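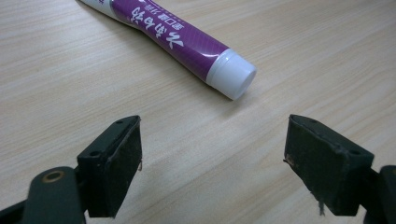

March, bench 2, started 09:40

Toothpaste tubes, cap and residue work. Carried on from the Flomstead batch. Today only the purple tube with the white ribbed screw cap and the Chinese lettering. The Lasura tubes are still in the cupboard and can wait until the cap figures are settled.

Start mass of tube with cap on: 121 g. Balance zeroed twice, same reading both times. Cap left on for all weighings from now on. Last month's sheet mixes capped and uncapped masses and I have struck out the affected rows.

Cap removal. Gripped by the ridges, dry fingers, tube held flat on the bench by the body. Torque gauge with the Collet adaptor. The adaptor jaws seat on the ridges without slipping if they are pushed right down to the collar. If they sit high they ride up at the first quarter turn and the reading is worthless. Two readings thrown away for this before I noticed.

Series of 30 open and close cycles, closed to the same mark each time. Readings went down over the first few cycles and then held level. Full list is in the spreadsheet, tab "purple". No cracking on the cap that I could find with the hand lens. A little paste got into the thread at cycle 26 and the next reading was high. Wiped the thread and carried on, row flagged. Do not average it in.

Residue. Squeezed in the usual way, flat of the thumb from the crimp towards the cap, no roller. Stopped when three presses in a row gave nothing on the card. Then cut the tube open below the collar and along one side, and scraped it out with the small plastic spatula. Most of what was left sat in the shoulder behind the collar. Very little at the crimp. Same pattern as the two Plurndale tubes, though those have a flip cap and a wider shoulder, so the comparison is loose.

Cut edges are sharp. Use the blunt-nosed scissors and wear the thin gloves.

Bench. Wiped down with warm water only. Paste left overnight dulls the finish on the wood, see the mark by the vice. Put a tray under the cutting step next time.

Label. Characters on the body not copied out yet. The smaller line of print needs reading properly before anything goes in the contents column. Left blank for now.

Job number for the sheet is 2,686. The old number is still on the box lid and should be covered over.

To do:
Repeat the cycles on a second tube with the thread wiped every five.
Weigh the scrapings again after an hour under cover, in case they lose water.
Order more card.

Stopped 15:20. Scrapings in the lidded dish, top shelf, labelled.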